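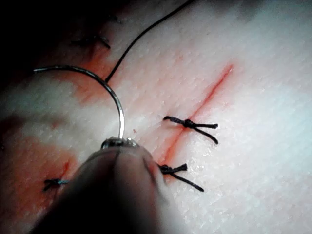 To: Skelodau users list
Date: 25 Jan 2020
Subject: Re: Teleoperated suturing demos – how many, and how clean?

Dear all,

thank you for the many replies to my first question in this list. I answer the one from the Zidau group below, because it is the point where we have now a little experience.

> We are starting to record suturing by teleoperation and want to
> train a policy on the recordings. Our operator is good but she
> often stops, opens the jaws and takes the needle again at a
> better angle. Should we cut these parts out before training?
> We also wonder if one person should do all the demos.
>
> Zidau group

Please do not cut them out. We did this in the first round and I regret it. We had 496 recorded stitches, and we removed every part where the operator corrected the grip. The policy learned a nice motion, but when the needle was turned a little in the jaws, it continued as if all was fine and pushed the needle flat along the pad. It had never seen how a person repairs this.

In the second round we kept the corrections, and we only marked the start and the end of each one. We used 112 stitches from this round, much fewer than before, and the regrasp is clearly better. I can not say that the knots are better. Knots are still our weak part.
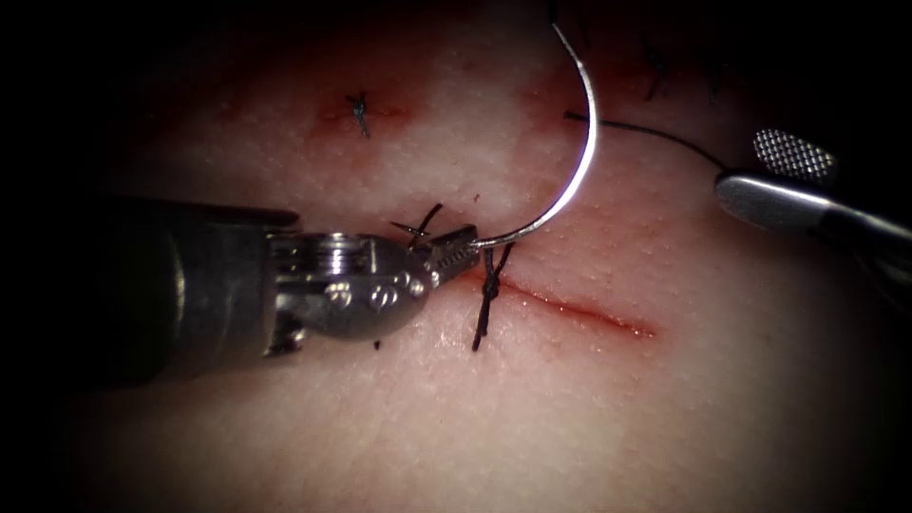 The thread between the two arms gave us more trouble than the needle. Our operators feel no force on the handles, so they look at the thread and judge by eye if it is tight. Each person has a different habit here. One pulls early and slowly, another leaves a long slack and then pulls at the end. When we mixed both styles without a label, the robot did something in the middle, and this was worse than each of them alone. So for your last question: we now have 2 operators, and the name code of the operator is given to the model as an input. With one operator you avoid the problem, but the person gets tired. We stop after 10 stitches and make a pause.

Two small things from our side. We move to a new area of the pad only when the old cuts are used up, so that the old knots and the stains are also in the training pictures. And please check the time stamps of the cameras against the arm data before you record a lot. We use the Florkow logger, and in our setup one camera was late after every restart. We found it only in May, when half of the work was done.

Has someone here tried the Wouters foot pedal for the clutch? Our operators release the handles by a finger button, and I see in the data a small jump of the jaw each time. I would like to know if the pedal removes this jump, before we ask for money to buy it.

With kind regards from the suturing bench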